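Member Card Handling Guide
Section 4. Placing Cards in the Clear Case

4.1 Scope

This section applies to the plastic member cards issued by Grevar and to the Jaletti clear case in which they are stored between issue and return. It covers inspection, cleaning, insertion, removal and storage. Printing of cards is covered in Section 3. Cancellation of cards is covered in Section 6.

The instructions apply equally to chip cards and to cards without a chip, except where a step names one or the other. Paper day passes are not to be kept in the clear case.

4.2 Items Required

Jaletti clear case, standard depth
Cards to be stored, sorted by level
Fadura dry cloth
Card register (form 1483)
A soft, level surface such as a rug, felt pad or folded towel

The standard case holds 15 cards. The deep case holds 36 and has a separate lid, which is described in 4.7. Do not combine parts from the two sizes.

4.3 Preparing the Surface

1. Clear a space large enough for the open case and one row of cards. Loose staples, clips and pens must be removed first.

2. Lay the pad or towel flat. On a rug or carpet, no additional covering is needed, provided the pile has been vacuumed that day.

3. Set the case upright with its open end facing up. Press down lightly on both sides to confirm that it does not rock.

4. Put the register to one side, outside the card area.

Note: A clear case is difficult to see against a pale surface. Staff who work in low evening light may place a strip of colored tape along the outside of the base. Do not put tape on the faces or on the rim.

Caution: Glass tabletops and unfinished stone scratch the printed side of a card. Do not slide cards across either surface.

4.4 Inspecting the Card

1. Pick up the card by its long edges. Keep fingertips off the contact chip.

2. Look at the front under a steady light. Light scuffing is acceptable. A scratch that can be felt with a fingernail, or any lifting of the printed letters, is not.

3. Turn the card over and check the signature strip, if one is fitted.

4. Hold the card at eye level and look along its length. A bent card must be withdrawn even when it still reads correctly. It will press against its neighbors and mark them.

5. For chip cards, check that the contact surface is clean and lies level with the plastic around it. A raised chip is grounds for replacement.

6. Enter the result in the register before moving on to the next card.

Cards that fail inspection go into the gray return envelope and are sent to the desk supervisor. They are not to be put back in the case, even for a short time.
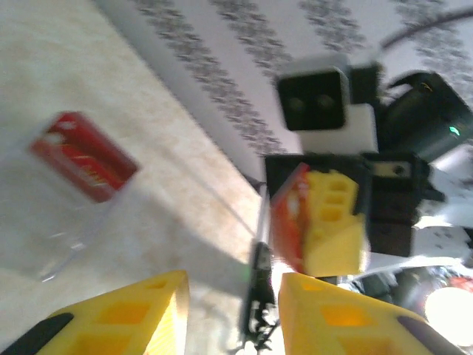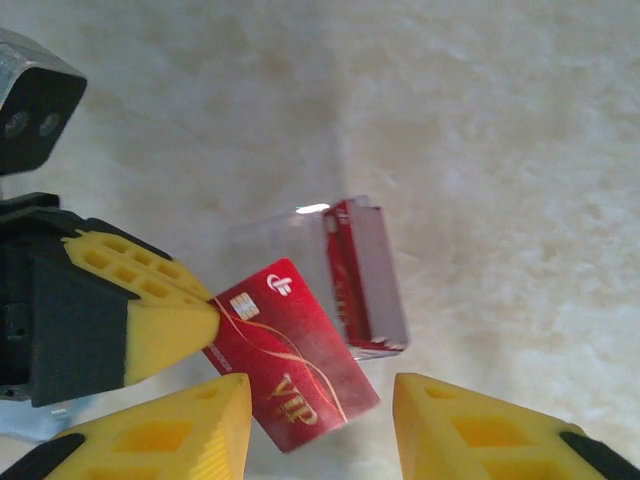
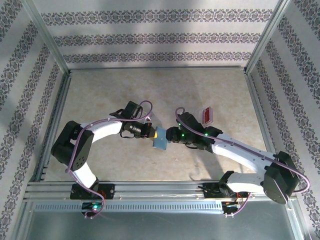 May cards of different levels be kept in the same case?

Cards of different levels may share a case if a blank divider is placed between them and the register shows where each level begins. The highest level is stored at the front. Where more than two levels are in use, a second case is required.

4.5 Cleaning

1. Wipe each face once, from one short end to the other, with the dry cloth. Do not rub in circles.

2. If a mark remains, dampen one corner of the cloth with plain water and wipe again. Dry the card at once.

3. Allow cleaned cards to rest face up until no moisture can be seen. They may not be stacked during this time.

4. Wipe the inside of the case with a dry part of the cloth. Reach the lower corners with a folded edge.

Caution: Window cleaner, hand sanitizer and alcohol wipes cloud the plastic of the case and dull gold lettering. Damage of this kind is not covered under the replacement arrangement in Section 8.

The printed finish is rated by Mägi, the card supplier, for 3000 passes through a desk reader. That rating does not extend to cleaning. Wipe a card when it is visibly dirty, and otherwise leave it alone.

4.6 Inserting and Removing Cards

To insert:

1. Hold the card upright with the printed face toward you and, on chip cards, the chip at the upper left.

2. Tilt the card slightly and lower one bottom corner into the case.

3. Bring the card upright as it goes down. It should travel to the base under light pressure. If it stops partway, lift it out and start again.

4. Place the next card behind the first, with the faces in the same direction.

5. When the last card is in, look through the side of the case. All top edges should be at one height. A card that stands proud of the others is usually resting on a divider.

To remove:

1. Steady the case with one hand.

2. Push the wanted card upward from the side opening with the pad of the thumb, then take it by the edges. Do not use a letter opener, tweezers or any metal tool.

3. Close the gap by moving the remaining cards forward.

4. Record the removal, with the time, in the second column of form 1483.

Note: A case that is only partly full allows the cards to lean. Fill the empty depth with blank dividers, or lay the case on its back until more cards are added.

4.7 Deep Case: Fitting the Lid

The lid of the deep case fits one way only. The notch goes over the ridge on the rear face. Press both front corners together until they click. If one corner clicks before the other, take the lid off completely and repeat — forcing the second corner will crack the rim.

The lid is to be left off while cards are being inspected and fitted whenever the case is moved to another room.

4.8 Storage

Keep filled cases in a closed drawer or cabinet, out of direct sun and away from radiators. Cases may be placed side by side. They may be stacked two high when lids are fitted. Standard cases have no lid and are never stacked.

Chip cards should be stored away from magnets as a matter of routine. This includes magnetic name badges and the clasps of some bags, which are easily overlooked at the front desk.

The desk on duty on Sunday counts the cards in each case at closing and compares the total with the register. If the two do not agree, the count is repeated by a second person. A difference that remains after the second count is reported the same evening, using the form in Appendix B.

4.9 Replacement of Cases

Replace a case that has a cracked rim, a split corner or clouding that makes card lettering hard to read from outside. Surface scratches alone do not call for replacement. New cases are ordered together in November; orders at other times need the approval of Priit Vasiliauskas, Member Services.

Before disposing of an old case, remove the drawer label and confirm that no card remains against the inside wall. Single cards have been missed in this position more than once.

Continue to Section 5, Issuing Cards at the Desk.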